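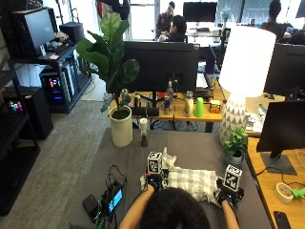 Opinion > Workplace > Shared Spaces

The Case for Folding at the Table

14 comments

Offices have written rules for printers, parking and the refrigerator. Very few have a rule for cloth. At Wetorier, where 23 of us share one long room, the subject came up in August, when a drawer of table covers and hand towels would no longer close. The drawer was emptied, and most of what came out had been put away in a ball.

It is the position of this column that cloth should be folded flat, on a table, by one person with both hands free. The common habit of folding in the air, chin pressed to the chest, produces a crooked bundle that takes up twice the room it should. A table holds the weight of the fabric and lets the corners meet.

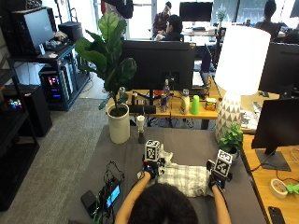

Checked cloth deserves particular mention. The lines of the pattern are a ready guide, and a person who follows them will seldom need to start again. Plain cloth offers no such help, and we would advise any office replacing its stock to choose a check. The Whitelaw building did so when it bought 60 new covers, and its linen shelf has been in good order ever since.

Some colleagues object that a work table is for work. We respect the view but do not share it. Folding one cover takes roughly 3 minutes, and a table that already makes room for a lamp and a plant can surely make room for that. The greater cost lies in the other direction. Haledari, our neighbor across the hall, spent $800 last year on pressing alone, for covers that had been clean when they were stored.

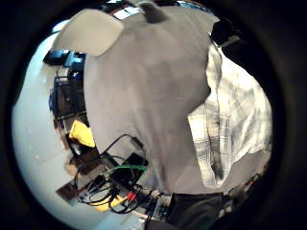 A plaid shirt in white and gray checks, beside a light gray glove.

Clothing left at the office should be held to the same standard. A spare shirt kept for an afternoon meeting is of little use with a hard crease across the front. It should be buttoned, laid face down, and folded in at the sleeves before it goes into a drawer.

We ask that managers set aside a clear stretch of table and leave it clear. The drawer at Wetorier now closes. The one below it, which holds the aprons, is to be sorted next.

6 shares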